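4.2 Where folding stops

The interviews reported in Section 3 left us with a flattering picture. Asked how they dealt with clean laundry, most of our 33 respondents described a procedure: garments were sorted by owner, folded by type and put away the same evening. The diaries, kept by the same people over the following weeks, describe something closer to geology. Clothes arrive in a heap, the heap acquires layers, and the lower layers are consulted only when somebody needs a particular sock.

We had expected the gap between account and practice, as has everyone who has ever asked a person how often they floss. We had not expected it to be so orderly. Across the 200 diary entries coded by Egan and Twal, garments rarely failed to be folded at random. They stopped at the same few points, and the points were much the same in tidy households and in the other kind.

The first is what we call the parked garment. It has been picked up, turned over once or twice and set down again in a state its owner considers finished for the time being. Respondents were surprisingly loyal to parked garments. One, in the Whitcombe group, wrote that a sweater on her dining table was "folded in spirit" and should be coded accordingly. After some discussion it was coded as unfolded, and she has not entirely forgiven us.

The second is the base pile. Every folding surface in the diaries had one, nearly always at a side and hardly ever in the middle, and it grew upward without anyone deciding that it should. A pile begun with the easy items (towels, pillowcases, anything rectangular) tended to survive the evening. A pile begun with knitwear leaned, was corrected, leaned again and was finally carried upstairs under one arm, at which point much of the folding was undone.

The third is the draped item, left over an edge or spread flat to one side to be dealt with last. T-shirts dominate this category. They are the garment everyone claims to fold fastest, and for several respondents there was apparently always time to do it later – in one case, from January until the end of the study.

We take the surface itself to be the neglected variable. Existing advice on folding, of which there is a great deal, treats the table as a neutral plane on which technique occurs. Our diarists treated it as territory. The center was kept for the garment in hand and the sides filled up, and when the sides were full the work ended, whatever remained in the basket. A bigger table did not help much. Two households at Brilby moved from a side table to a full dining table during the study and reported, with some pride, that they could now leave more laundry on it.

Figure 4 shows clothing on a table. The same setting is shown three times, the last time close up.
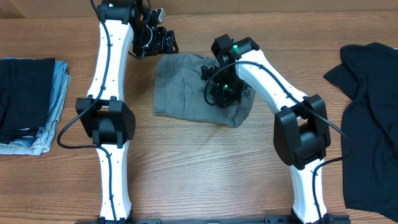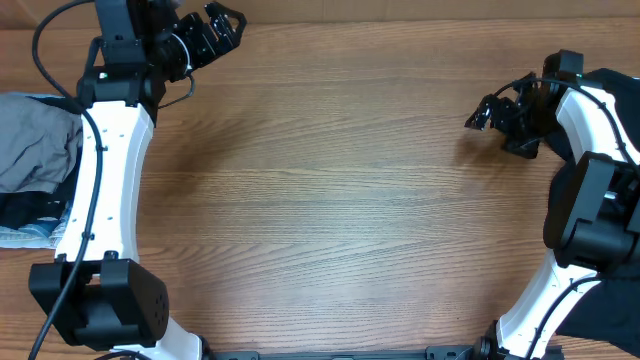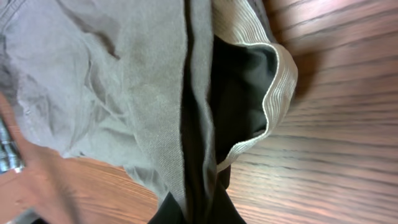

Figure 4. Clothing on a wooden tabletop.

A word is needed on the coding of layered garments, which caused more disagreement between our two coders than everything else put together. A garment with another inside it, or under it, or turned over in such a way that the question cannot be settled without lifting it, was entered as one item if the diarist named one item and as two if the diarist named two. Humphreys argued for a separate category. Chamoun argued that a category consisting of things we were unable to identify would be large, accurate and of no use to anyone. The present scheme is the compromise, and the codebook carries both objections in full.

Waistbands deserve a note as well. Elastic does not fold so much as wait. Diarists who folded trousers and skirts in thirds reported that the waist end rose again once released, and 60 entries mention pressing it down by hand, by book or, in one household, by cat. We had no code for the cat. It was entered under "other weight," along with a cast-iron pan and a volume of tax law.

None of this bears on whether folded clothes are better off than unfolded ones, a question on which our respondents held firm views and supplied little evidence. It does bear on how the next round of diaries should be designed. The form used here asked when folding began and when it was finished, and the second box was left blank so often that Tarawneh proposed replacing it with "when did you leave the room." The revised form does so. It also asks for a sketch of the table at that moment, with the piles marked.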